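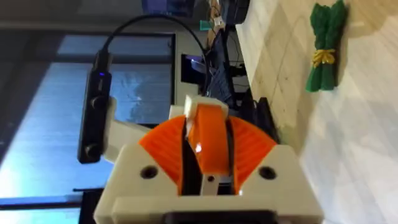

The gripper on Erno, our oldest arm, with its orange gear and finger in the printed housing.

About the Lakine Workshop

Welcome, and thank you for stopping by. We are a small teaching workshop where grown-ups of every sort come to learn how to look after a robot arm, and we have one arm in particular to thank for it. Erno was put together by Rosaura Villanueva in her spare room, mostly from printed parts, and when friends began asking to come round and have a go at mending it, she found a proper room with a big window and moved the whole lot in. We have been happily taking it apart ever since.

People often expect us to have a long row of machines. We have one cell, and everybody who studies here gets to know it very well indeed — the sounds it makes, the screws that like to work loose, the cable that wants a bit more slack than you would think. Our beginners' course runs to 40 hours, spread over as many weeks as you need, and you will spend a good share of those with a screwdriver in your hand.

We nearly always start at the gripper. The finger is driven by a gear shaped like a slice of pie, with very fine teeth, and it sits snugly in its housing. Dust and crumbs of plastic get in there, so the first job is a soft brush and a good look at every tooth under the lamp. Then you move the finger slowly by hand with the power off, all the way open and all the way shut, and feel for any place where it drags. If it does, out comes the gear and in goes a fresh one from the drawer. Violeta Saavedra prints our spares in batches and will happily talk to you about layer height until the kettle has boiled twice.

After that we check the black unit on its bracket beside the gripper, follow its cable right round to make sure nothing will pull when the arm turns, and run a few slow practice picks. For these we use toy vegetables. The green asparagus with the yellow tie is a great favourite, being soft and an awkward shape, and a finger that is set badly will usually show itself up on it.

Everything we do goes into the Mokier book, our repair log, named after the street where Rosaura used to live. It now holds 576 entries in all sorts of handwriting, and new students are warmly encouraged to read the early ones, if only for the drawings!

Jummai Ekwueme teaches the evening group and Sotiris Bakalis takes the daytime one. Kevser Kozan answers the telephone and the post, and is the person to ask about fees, parking and the step at the front door. Groups are kept to 5 so that everyone can get round the bench. The next course begins in May, and there are still places in the daytime group.

Page last updated April 25, 2024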